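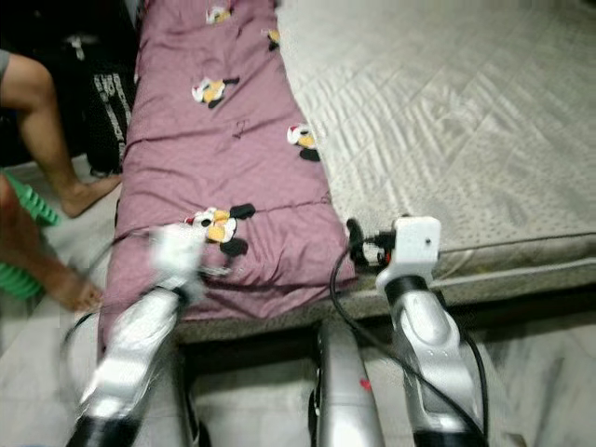 The penguin topper on the big bed.

2022-12-28

My mother always said that a person who does not sleep well should first look at her evening, and only after that at her bed. I did it in the wrong order. In the last year I bought two pillows, a thick curtain and one mattress topper, and I was still awake at three in the morning, listening to the fridge.

I moved to Castmont four years ago for work, and since then my sleep became thin. I do not know how to say it better in English. In my language we say that the sleep is "like soup for guests who were not expected", which means there was water added to it. I was in bed for eight hours and I got up as if I had slept four.

In November I finally spoke with Samina Ghauri, who is a nurse and lives on the floor under mine. She did not give me any medicine or any tea. She asked me to write down, for 20 days, what I did after dinner. Only to write, not to change anything yet. I thought it was a bit childish but I bought a small notebook and did it.

After the first week I was ashamed to read it. I answered work messages in bed on 5 evenings out of 7. I drank coffee with my dinner, because at home everybody does so and I never saw it as a problem. And I went to bed at a different hour every night, sometimes at ten, sometimes long after midnight when I was talking with my sister Zoila. (She is Zoila Taipe now, she married, and she lives very far, so her afternoon is my night.)

When the 20 days were over I changed three things. The telephone sleeps in the kitchen. The last coffee is at lunch. With Zoila I now speak on my free mornings, when she is still up late, so now it is she who yawns and I who am fresh. She complains about it but she always picks up.

The first nights were worse than before, I must say this for those who want to try. Without the telephone I did not know what to do with my hands. I started to read an old novel by lamp light, a very slow book about a family who own a salt mine, and I am on page 170 and still no person has gone down into the mine. I recommend this kind of book very much. An exciting one would be a mistake.

The other difficulty was the noise. My street is on the way to the Killitz depot and the first lorries pass before five. Earplugs hurt me. In the end I moved the bed to the other wall, away from the window, and it helped more than the thick curtain, which cost me a lot of money and only makes the room look like a theatre.

Now I sleep through most nights. I still wake up sometimes, but I turn over and it passes. Last week I even missed the lorries.

Samina says I should keep the notebook for the winter, so I keep it. Yesterday I wrote only one line: soup, book, bed at half past ten. If you also have some habit for the evening which works for you, please write it to me in the comments, I read all of them, but from now on only in daytime.

13 comments
3 shares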